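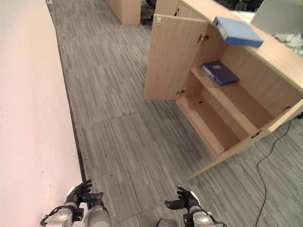 The water came up to the second step and then it stopped, but the cellar was already lost, according to one resident of Stefanou Street, who would like to know why the pump was not working on the one night when it was needed. Several neighbours asked the same question at the meeting in Pumum on Sunday evening, and they did not receive a full answer.

The meeting was called after the heavy rain earlier this month, when the small river behind the old market went over its wall. The town office says that 115 homes had water inside, most of them in the lower part of town between Stefanou Street and the bus station. No person was hurt. Two streets were closed until the next afternoon, and the primary school stayed shut for one day so the drains in its yard could be cleaned.

The pump station at Zekulus Bridge has two pumps. The town office confirmed that only one of them was running during the storm. The other had been taken out for repair in August and a part was still missing. An engineer from the water service told the meeting that the rain was stronger than the station was built for, and that even with both pumps the lower streets would have had some water. How much less, he could not say.

This did not satisfy everybody. A shop owner said that she had written to the office in spring about the noise from the old pump and had got only an automatic reply. Another speaker reminded the room that the same streets were under water four years ago, and that a new wall was promised then. The wall was begun on the east side of the river, where it is finished and looks very good, but on the west side there are still only wooden posts and a sign.

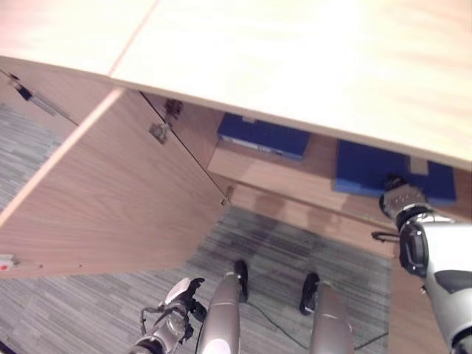
The town office now says that the west side will be built before next winter. The money is in the plan, and the work should go to the building firm Fistato, the same one that made the east part. The contract is not signed yet. Until the wall is ready, sandbags will be kept at three places in the lower town, and residents may take them without asking when there is a warning for heavy rain. The places are the bus station, the car park at Zekulus Bridge and the yard behind the fire station.

Families with damage in the home can ask for help with the cost of drying and cleaning. The form is at the front desk of the town office, which is open in the mornings, and it can also be sent by post. Photographs of the damage are useful but they are not necessary. People who rent their home can ask too – this was not clear in the first notice, and the office has said sorry for the mistake. Payments are expected to take some 50 days, and those who have no heating will be looked at first.

Many residents said that the cleaning itself has gone better than the last time. The lorries for wet furniture came already on the second day, and a larger container was put at the lower end of Stefanou Street when the first one was full. It will stay there until the end of the month. Paint, batteries and gas bottles must not go into it, and fridges are collected separately after a telephone call to the office.

The water service also asks people to let their cellars dry slowly. If the walls are heated too fast the plaster can break, and if the water outside is still high, it is better not to pump a deep cellar empty in one go. Drinking water in the town was tested after the flood and is safe. Private wells in the lower part should not be used until they have been tested, and the test is free this year.

A second meeting will be held when the missing part for the pump has arrived. The office hopes that this will be within a few weeks, but it did not want to give a date. Questions can be sent before the meeting in writing, and the answers will be put on the board outside the office.

Recent items
Bus to the hospital returns to its old route
Library in Pumum looks for a new reading room
Market moved to the upper square until further notice
Zekulus Bridge: one lane closed for road painting
Free well tests: how to book
Swimming pool opens later on weekdays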